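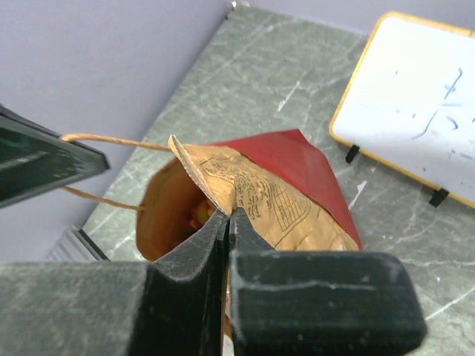 brown paper bag with the rope handle, red card folded up behind it

Reusing kraft bags for gifts, how do I hide the printing??

Posted by stovwood_attic

Have a stack of brown kraft bags from shopping, the kind with twisted paper handles. Good bags, hate to toss them. Want to use 8 of them for party favors in February. Problem is the front is covered in dark brown printing, tiny lettering plus a box with slanty lines. And the front is all crumpled, top edge curls over.

Been folding red card to put on the front but it just stands there by the bag looking pointy. Glue? Tape? Also do I iron the bag or is that crazy. Need an answer before 9 tonight if posible, that's when I get the table to myself.

drandier22

Not crazy. Low iron, no steam, thin towel on top. Flatten the bag first, handles hanging off the edge of the board so you dont squash them. Do the front, flip, do the sides. Curl at the top comes back a little – fold the whole rim down once, on the inside, and it stays put. Keep the fold shallow or you hit the handle patch.

For the red card, double sided tape. Wet glue ripples kraft paper, ask me how I know. If your card is folded into facets only tape the flat parts and let the points stick up past the rim, looks kinda nice. Test one bag before you do all of them.

Calvo Crafty

just turn them inside out

papercut_pam

Inside out works on some but you have to take the handles off first and the bottom usually tears. Did that with a batch last year, lost half.

I'd skip the fancy folding and cut a plain red panel, a bit bigger than the printed part. Covers the writing and the wrinkles both. Spray adhesive if you have it, outdoors. Mine was the Witevum one, 499 sheets of tissue came in the same order by mistake so I'm set for filler till I die lol. Put some tissue in the top, hides wahtever's in there.

Contact us | Terms | © Stovwood Home Help | Back to top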